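Local Government and Land Use
Handout 8: Variances, hearings and the record
Instructor: Marlene Gauthier

Reading for this unit: course packet, chapters on zoning boards and on council districts. Bring the Vallejo Street file to section.

1. Who decides

A zoning code sets what may be built by right. An owner who wants something else has two main routes. A variance relaxes a dimensional rule for one lot. A special permit allows a use the code lists as acceptable under stated conditions. In most cities the council does not vote on either. The zoning board does, and its members are appointed for fixed terms.

Council members often take public positions anyway. A letter from a member is testimony. It carries no vote and creates no duty for the board to follow it.

2. Standing

Standing to appeal is narrower than the right to speak. Anyone may speak at the hearing. To appeal, a person must usually show an injury different from that of the general public. Owners within the notice radius are presumed to qualify. In the model code used in this course the radius is 1000 feet, measured from lot line to lot line.

3. The Vallejo Street file

Applicant: Randier, a private owner, for a two-story meeting hall.
Request: variance from the parking minimum and the side yard rule.
Opposed: a neighbors' group led by Jaxon Cormier. Petition with 1573 signatures.
In favor: council member Noémie Chisholm, whose district does not include the lot.

Points to note:
- The petition did not list addresses. The board accepted it but could not tell how many signers lived inside the radius.
- Of those who spoke, 29 gave an address on the record.
- Chisholm's letter addressed the need for the hall. It did not address hardship, and hardship is the test for a variance.
- Cormier argued that a member should not intervene outside her district. The board ruled the argument irrelevant to the application. Review the difference between a political objection and a legal one.
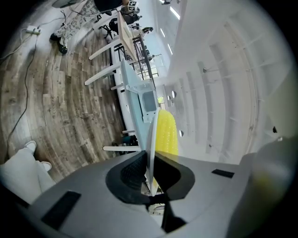
Fig. 1. Yellow object with a bumpy surface, against a thin white plate.

4. Findings

The board must state its reasons in writing. A finding that repeats the words of the code is not enough. It should name the fact, cite the exhibit or speaker, and connect the fact to the test. Courts send back decisions that skip the last step.

5. For section

Draft one finding on the side yard request, one page at most. Rafsan Nanayakkara will collect drafts at the start of section. Use exhibit numbers from the file and do not cite newspaper coverage.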